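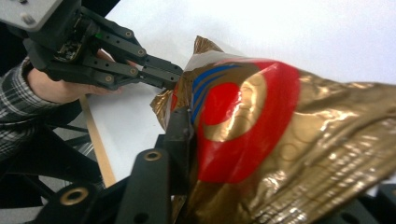

又一对明星离婚，又一份“我们仍是最好的家人”声明。这回是Jocelyn Marquez，声明七月里发出来，没过半天就有人夸她体面、成熟、给同行立了榜样。我把那份东西读了两遍，一共509个词，“爱”出现得很勤，孩子的抚养安排只有半句话。

我不怀疑她爱孩子。我怀疑的是这种文体。近几年的分手声明越写越像产品说明书，语气平稳，措辞周全，谁都没有错，谁都没有生气。一段婚姻走到请律师的地步，总有过难看的晚上，这些当然不必告诉我们。可既然不想说，为什么又要接受《Bemis》周刊的专访，还带着孩子拍了封面？

专访里她说，两家人每周日一起吃早饭，前夫的新女友也来，大家相处得“像老朋友”。也许是真的。不过同一篇文章的后半段谈的是她给护肤品牌Woltis做的新代言，广告语恰好叫“重新开始”。读到这里，我对那顿早饭的兴趣就淡了不少。

评论区我也翻了，435条留言，排在前面的多半在说“别人离婚怎么就能这么好”。我有个表姐去年离的婚，为了谁接孩子放学，和前夫在电话里吵到嗓子哑。她没有住家保姆，也没有两栋隔一条街的房子。她看完这篇专访，问我是不是自己太小气。这句话让我很不舒服。

有人会说，明星做个好示范总比互相泼脏水强。这个我同意一半。泼脏水确实伤孩子，可把孩子摆进一个和睦的故事里供人点赞，孩子同样没有被问过愿不愿意。等他们到了29岁，再翻出这些封面，会怎么想，我猜不出来。

所以下次再有人发这样的声明，我大概还是会点开看，只是不打算跟着鼓掌了。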